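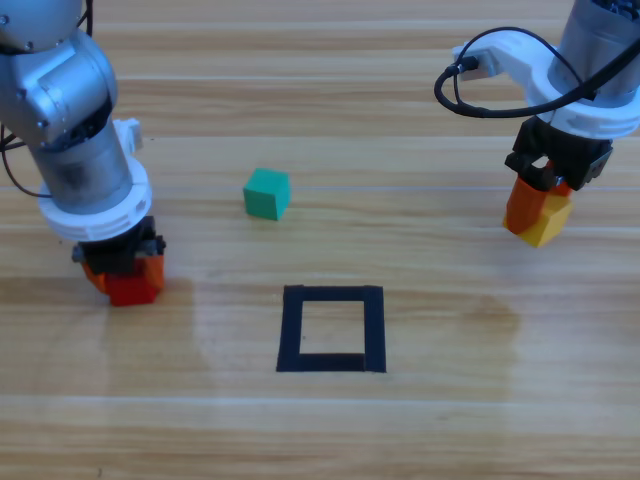 재료와 작업면 실습 · 5주차 강의 노트
블록 배치 과제: 상판, 테이프 구역, 블록

담당: Ingvild Ljungberg
실습 조교: Pantelis Christodoulou
제출 기한: 8월 9일 금요일

1. 범위

이번 주에는 작은 블록을 목재 상판 위의 정해진 구역에 옮겨 놓는 과제를 다룬다. 지난주까지의 내용(표면 거칠기, 정지마찰, 접착 테이프의 박리)을 하나의 배치에 적용하는 단계이다. 계산은 모두 평면 기하와 쿨롱 마찰 수준에서 끝난다. 회전 동역학은 다루지 않는다.

과제를 구성하는 요소는 다음과 같다.

상판: 밝은 색 목재, 긴 판재를 나란히 이어 붙인 것
목표 구역: 검은 테이프로 두른 정사각형
블록: 빨강, 초록, 노랑

2. 기호

s 블록 밑면의 한 변
h 블록의 높이
w 테이프의 폭
L 테이프 정사각형의 안쪽 한 변
θ 블록의 변과 구역의 변이 이루는 각
c 블록 가장자리와 테이프 안쪽 가장자리 사이의 간격
μ 블록과 상판 사이의 정지마찰계수

길이의 단위는 mm로 통일한다. 보고서에 cm를 섞어 쓴 경우 해당 표는 채점하지 않는다. 좌표축은 판재의 길이 방향을 x, 그에 수직인 방향을 y로 잡는다. 원점은 테이프 정사각형의 안쪽 왼쪽 아래 꼭짓점이다.

3. 상판

3.1 이음매

판재를 이어 붙인 상판에는 판재 길이 방향으로 이음매가 생긴다. 이음매 위에서는 광택과 높이가 판재 면과 다를 수 있다. 높이 차이는 손끝으로 느껴지지 않는 수준이라도 블록의 기울기에 영향을 준다. 블록이 이음매에 걸쳐 놓이면 밑면 전체가 닿지 않고 모서리 한 줄과 점 하나로 지지되는 경우가 있으며, 이때 윗면을 가볍게 누르면 블록이 흔들린다.

이음매의 단차를 d라 하고 블록 밑변 전체가 그 위에 걸린다고 하면 기울기의 상한은 다음과 같다.

tan φ = d / s

s가 작을수록 같은 단차에서 기울기가 커진다. 큰 블록으로 연습한 결과를 작은 블록에 그대로 옮겨 쓰지 않는다.

3.2 나뭇결 방향

μ는 방향에 따라 다르게 측정된다. 결을 따라 미는 경우와 결을 가로질러 미는 경우를 따로 기록한다. 경사법으로 측정할 때는 시편 판을 90도 돌려 같은 절차를 반복하면 된다. 상판 자체를 기울이지 않는다. 같은 판재에서 잘라 낸 시편이 실습실 선반에 있다.

미끄러지기 시작하는 각을 α라 하면

μ = tan α

각도는 한 방향에 대해 6회 측정하고 최댓값과 최솟값을 버린 뒤 나머지를 평균한다. 측정 사이에 블록 밑면을 문지르거나 입김을 불지 않는다.

3.3 그림자와 색

따뜻한 황갈색 바탕 위에서 빨간 블록은 초록 블록보다 명도 차이로 구분하기 어렵다. 노란 블록은 색상이 바탕과 가장 가깝다. 윤곽을 눈으로 읽어 좌표를 잡을 때 그림자의 가장자리를 블록의 가장자리로 잘못 읽는 일이 잦다. 그림자는 항상 접촉선에서 시작하므로, 밑면의 모서리를 먼저 찾고 거기서부터 잰다. 조명이 한쪽에 치우쳐 있으면 그림자 쪽 모서리의 읽기 오차가 반대쪽보다 크게 나온다. 두 값을 합쳐 평균하지 말고 각각 적는다.

4. 목표 구역

4.1 테이프 정사각형의 정의

구역은 테이프의 안쪽 가장자리로 정의한다. 바깥쪽 가장자리나 테이프 중심선을 쓰지 않는다. 작년 보고서에서 Kjell Moen 조와 Borghild Midtbø 조의 성공률이 크게 달랐는데, 한 조는 안쪽 가장자리를, 다른 조는 중심선을 기준으로 삼았다. 중심선을 쓰면 한 변이 w만큼 길어지고, 허용되는 중심 위치의 면적은 그보다 더 큰 비율로 늘어난다.

4.2 허용 영역

블록의 변이 구역의 변과 평행하면(θ = 0) 블록 중심이 놓일 수 있는 영역은 한 변이 L − s인 정사각형이다. 면적은

A(0) = (L − s)²

블록이 θ만큼 돌아가 있으면 블록의 외접 폭이 늘어난다.

b(θ) = s (cos θ + sin θ), 0 ≤ θ ≤ 45°

따라서

A(θ) = (L − b(θ))²

θ = 45°에서 b는 최대이고 그 값은 √2·s이다. L이 √2·s보다 작으면 방향에 따라 아예 들어가지 않는 경우가 생긴다. 구역을 설계할 때 이 조건을 먼저 확인한다.

예제 1. s = 27일 때 θ = 45°에서 필요한 L의 최솟값을 구한다.
b(45°) = 27 × 1.414 = 38.2
L은 38.2 이상이어야 한다. 이 값은 여유가 0인 경우이다. 사방에 간격 c를 두려면 L = b + 2c로 계산한다. c = 5이면 L = 48.2가 된다.

예제 2. 같은 블록을 θ = 0으로 놓고 L = 48.2를 그대로 쓰면 중심의 허용 영역은 한 변이 21.2인 정사각형이다. 면적은 449 mm²이다. θ = 45°일 때의 허용 영역은 한 변이 10인 정사각형이므로 면적은 100 mm²이다. 방향을 맞추는 것만으로 허용 면적이 네 배 이상 차이 난다.

4.3 테이프의 두께

테이프는 두께가 있으므로 블록의 한 변이 테이프에 걸치면 기울어진다. 걸침은 실패로 기록하되, 걸친 변의 이름(x−, x+, y−, y+)을 함께 적는다. 네 변 가운데 한쪽에 실패가 몰리면 접근 방향이나 원점 설정을 다시 본다.

테이프의 네 꼭짓점은 겹쳐 붙이기와 맞대어 붙이기 중 하나로 통일한다. 겹쳐 붙인 꼭짓점은 두께가 두 배가 된다. 본 실습의 기준은 맞대어 붙이기이다. 테이프를 당기면서 붙이면 며칠 뒤 수축하여 꼭짓점에 틈이 생긴다.

5. 블록

5.1 형상

정육면체 블록은 어느 면을 밑으로 두어도 h = s이다. 한 변이 다른 각기둥 블록은 세운 상태와 눕힌 상태를 구별해야 하며, 보고서에는 밑면으로 쓴 면을 반드시 적는다. 세운 상태에서는 밑면이 작아지고 무게중심이 높아진다.

수평으로 미는 힘이 높이 p에 작용할 때 블록이 미끄러지기 전에 넘어지지 않을 조건은

p < s / (2μ)

무게중심 높이(h/2)를 밀면 조건은 h < s/μ로 바뀐다. 밑면이 정사각형이고 h가 s보다 조금 큰 정도라면 보통의 목재 면에서는 이 조건이 여유 있게 만족된다. 윗모서리를 밀면 p = h이므로 여유가 절반으로 준다.

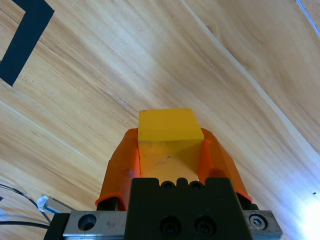 5.2 잡는 면과 보이는 면

마주 보는 두 옆면을 눌러 잡으면 그 두 면은 가려지고, 윗면과 나머지 옆면만 관찰할 수 있다. 블록의 자세는 남은 면의 모서리로 판정한다. 인접한 두 면의 밝기가 다르면 그 사이의 모서리가 선명하게 읽힌다. 밝기가 비슷하면 모서리가 흐려지므로 조명의 각도를 바꾼다.

잡는 위치는 블록 높이의 중간 부근으로 한다. 너무 낮게 잡으면 내려놓을 때 상판과 닿는다. 너무 높게 잡으면 접촉 면적이 줄어 블록이 두 접촉면을 잇는 축 둘레로 돌 수 있다. 두 접촉면의 수직력을 각각 N, 접촉면의 마찰계수를 μg라 하면 무게 W인 블록을 들고 있기 위한 조건은

2 μg N ≥ W

이다. 이 식은 회전을 고려하지 않는다. 접촉 중심이 무게중심에서 수평으로 어긋나면 추가로 모멘트가 생기며, 이는 점 접촉으로는 버틸 수 없다. 면 접촉이 필요한 이유가 여기에 있다.

5.3 표면 상태

무광 표면의 블록은 반사광이 적어 색을 읽기 쉽지만 때가 잘 탄다. 작은 얼룩이나 점은 색 판정에는 거의 영향이 없다. 다만 같은 색 블록의 면을 구별하는 표시로는 쓸모가 있으므로, 시험 도중에 닦지 않는다. 닦는다면 모든 블록을 시험 시작 전에 같은 천으로 닦고 기록지에 적는다. 면에 연필로 번호를 쓰는 것은 허용하지 않는다.

6. 배치 절차

가. 상판을 마른 천으로 결을 따라 닦는다.
나. 테이프 정사각형의 네 변과 두 대각선을 잰다. 대각선의 차이가 w를 넘으면 다시 붙인다.
다. 블록을 구역 밖의 시작 위치에 놓는다. 시작 위치가 이음매에 걸리지 않게 한다.
라. 색 순서를 기록지에 미리 적는다. 순서는 조교가 나누어 준 표를 따른다.
마. 블록을 잡아 들어 올리고, 구역 위에서 θ를 맞춘 다음 수직으로 내린다.
바. 밑면이 닿은 뒤에 놓는다.
사. 블록 중심의 x, y와 θ를 읽는다. 네 변의 c도 따로 읽는다.
아. 블록을 시작 위치로 되돌린다.

색마다 20회 반복한다. 중간에 조명이나 상판 위치가 바뀌면 그 색의 처음부터 다시 한다. 구역 밖에 남아 있는 블록은 옮기는 경로에서 떨어뜨려 둔다. 경로에 걸려 밀린 블록이 있으면 그 회차는 무효이다.

7. 기록과 오차

판정은 다음 구분을 따른다.

완전: 밑면 전체가 테이프 안쪽에 있고 c가 모두 0보다 크다
접촉: 밑면의 한 변 또는 꼭짓점이 테이프 안쪽 가장자리에 닿아 있으나 올라타지 않았다
걸침: 밑면 일부가 테이프 위에 있다
이탈: 밑면 전체가 구역 밖에 있다

접촉과 걸침의 구별이 어려우면 얇은 종이를 블록과 상판 사이에 밀어 넣어 본다. 테이프에 올라탄 쪽에서는 종이가 들어간다. 종이를 쓰기 전에 좌표를 먼저 읽어야 한다.

위치 오차는 체계 오차와 산포로 나누어 보고한다. 체계 오차는 평균 위치와 구역 중심의 차이이고, 산포는 x와 y 각각의 표준편차이다. 둘을 합쳐 하나의 거리로 보고하면 원인을 나눌 수 없다. 결 방향과 결에 수직인 방향의 산포가 다르게 나온 조는 3.2의 μ 측정값과 나란히 제시한다.

8. 과제

(1) A(θ)를 θ에 대해 미분하고, θ = 0 근처에서 허용 면적의 감소율을 구하라.
(2) 각기둥 블록을 눕힌 경우 밑면은 직사각형 s × h가 된다. 외접 폭을 x와 y 방향으로 각각 쓰고 허용 영역의 면적을 유도하라.
(3) 테이프 두께를 t라 할 때, 한 변이 테이프에 e만큼 걸친 블록의 기울기를 구하라. e가 s/2보다 작은 경우만 다룬다.
(4) 실습에서 얻은 결과를 색별로 정리하고, 읽기 오차가 그림자 방향과 관련되는지 검토하라.

풀이는 손으로 써도 된다. 그래프의 축에는 기호와 단위를 모두 적는다. 측정 원본 기록지를 함께 제출하고, 고쳐 쓴 값은 줄을 그어 원래 값이 보이게 남긴다. 기록지 양식에 관한 문의는 Pantelis Christodoulou에게 한다.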